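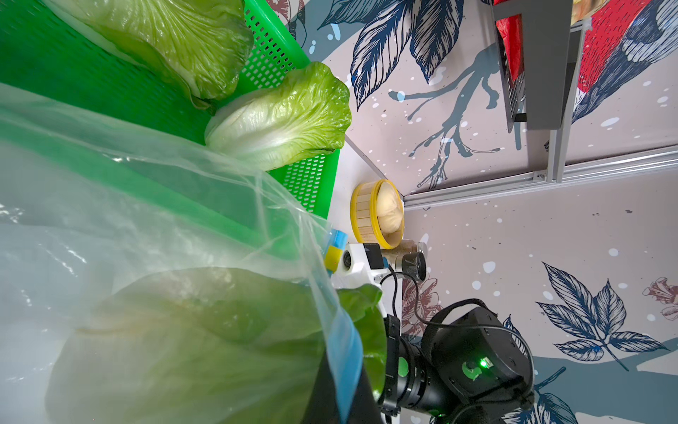

Equipment Diary, Idley Food Handling Laboratory
July 25, 2026

The capital submission for the coming year closes in September, and I have set the day aside to put the manipulation bench in order on paper. The present request is for a second pair of arms, replacement finger pads and a revised budget line for produce and packaging.

Produce handling continues to be the work against which every quotation must be judged. Lettuce in a perforated basket and leafy greens in a thin plastic bag make very different demands of a gripper, and the film of the bag is the harder of the two to specify for. The supplier's literature gives a payload and a reach. It is silent on bags.

Two quotations are in hand. Kosetti offers the arms with 6 spare sets of pads and a service visit in the first year. Karabulut is the dearer of the two but includes wrist cameras and cabling, items that Kosetti lists separately and at a price I consider excessive. I have written to both firms asking that freight and customs brokerage be shown on their own lines. Last year these charges were folded into the unit price and our finance office returned the form twice.

Şükran Polat has asked that consumables be moved out of the capital request and into operating funds. I concur. The pads are to be entered at $50 a set and the monthly grocery allowance at $300, covering greens, steamed buns and bags. The allowance was set before the bun exercises were added to the program and should be reviewed again at mid-year.

Cable routing remains unresolved. The Jadov mounting kit would carry the cable closer to the arm, but its delivery period is four months and the kit cannot be returned once opened. It has been entered as optional.

Outstanding: the revised Kosetti quotation; colour codes for the pad order; confirmation of the bench power supply from the building office.

Last updated: July 25, 2026

4 shares | 3 comments

M. Tran
Does the Karabulut price include the controller? Ours was billed separately.

benchside
We had the same trouble with brokerage fees. Ask for the tariff code in writing.

Lorne K.
Would be interested to hear how the pads wear on the bag work.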